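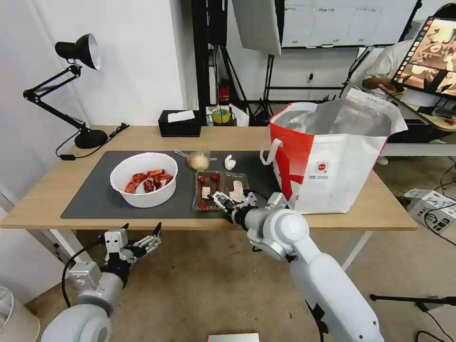 Gaëtan Guillot asked after the last review whether the hands are learning to hold food or only learning our table. We have taken this question as the main line of the report, as it touches the part of the work that is funded under Skekum.

Progress report, food handling with two multi-fingered hands
Project: Skekum, work package on soft and irregular items
Prepared by: Iida Niskanen and Arif Kumarasinghe

Work in this period

The task set is now fixed at 14 tasks. All of them use a table, a dark mat, food in open containers and at least one other object which is not part of the task. Earlier we kept the table very tidy, and the policy suffered when we put anything new on it. From March we leave bags, tissues, cups and a lamp where they would be in a normal kitchen or office, and we change them between sessions.

The operator controls both arms, even when the task needs only one. In the first sets the left hand was parked out of view of the head camera. The trained policy then behaved poorly as soon as the left hand came into the picture. Now the left hand is resting open below the edge of the table and it is recorded like the right one.

Thin, flat pieces of food remain the hardest category. A round fruit allows the fingers to close from several sides. A slice lying in a shallow compartment gives almost nothing to hold, and the wall of the tray is in the way of the thumb. Guoqing Fan rewrote the approach so that the hand first stops above the compartment, and only then the fingers come down one after another. Before this change the hand closed while it was still moving, and the slice was often folded or pushed under the wrist.

Result

We compared the two approaches on the slice task, with 70 trials each. The old approach succeeded in 66 per cent of what we call clean lifts for round items, but we did not have a comparable number for slices because the scoring rule was changed in the middle. I must say this plainly: the slice trials of the old approach have to be scored again from the video before we can claim an improvement. The operators' impression is favourable, but an impression is not a result and we do not report it as one.

Regarding the question of Gaëtan, our answer at present is only partial. When we moved the tray to the other half of the table, the policy still found it. When we replaced the clear tray with a white one of the same size, it hesitated above the wrong compartment. It seems to us that the model has learned something from the colour of the base as well as from the food. Faustine Jacquet is preparing a set with trays of different colours, so that this can be tested properly.

Difficulties

Clear plastic is a problem for the depth estimate. The rim of a transparent cup or tray is sometimes missed completely, and the fingers touch it before the controller expects contact. We lowered the speed of the last part of the approach, which makes each demonstration longer. The operators find this tiring — we have shortened the sessions for this reason.

Cable routing on the right arm was changed once. The cable was pulling on the lower joint when the arm reached far over the mat. It was not a failure of the arm itself and no recording was lost.

The spare fingertips ordered from Rieger have not arrived. We have 2 left in the drawer and would prefer not to begin the long sessions with so few.

Changes to the plan

We ask to move the bimanual tasks (holding the bowl with one hand and serving with the other) after the tray colour test. The order in the original plan was the opposite, but the tray test needs no new hardware and may change how we collect everything after it. The total budget is not affected.

Next steps

Arif will rescore the old slice trials together with one person who did not operate the arms. Guoqing will finish the contact threshold for transparent rims. The tray colour set will be recorded as soon as Faustine has the trays, and the first numbers from it will be sent as a short note, without waiting for the next full report.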